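From: Consuelo Ríos
To: suture-practice list
Date: 4 May 2023
Subject: Re: [suture-practice] Tail length on interrupted rows

Thabiso Mofokeng wrote:
> Our Brokthorpe group is leaving tails long until the whole row
> is tied, then trimming in one pass. The long ends keep getting
> caught in the next throw. Does anyone trim as they go? Also,
> dyed or undyed thread for tissue practice?

Trim as you go. We changed over in September at Gromden and the snagging mostly stopped. Cut after the last throw is seated and before the needle goes near the next bite. The working strand should be drawn well clear of the finished knots first.

On thread: black. Undyed disappears against wet pink tissue, and the reviewers end up guessing at the tails.

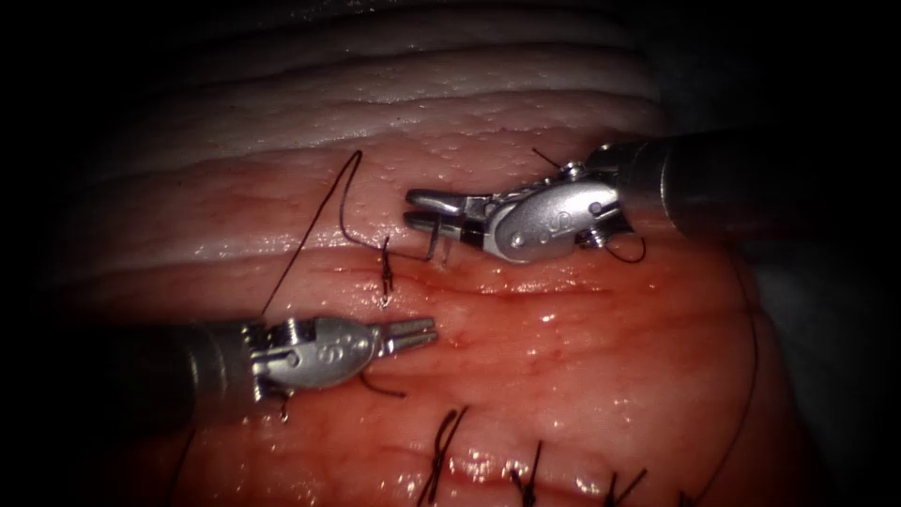
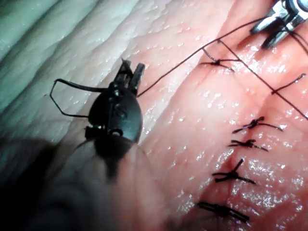 Black thread on tissue. Second view: five knots on the closed seam, tails trimmed short.

In the second view, look at the knot with the cross-shaped tails, fourth from the top. One end stands up at an angle. I would accept that on a practice row, but I would want the ends more even on an assessed one.

Spacing is a separate matter. The Wouters sheet gives a single figure for all tissue, and I don't think it holds for the thicker pads. Tutley has a revised version; ask for revision 4, page 2.

If you do keep the single trimming pass, tie no more than 2 before you stop and clear the ends.

Consuelo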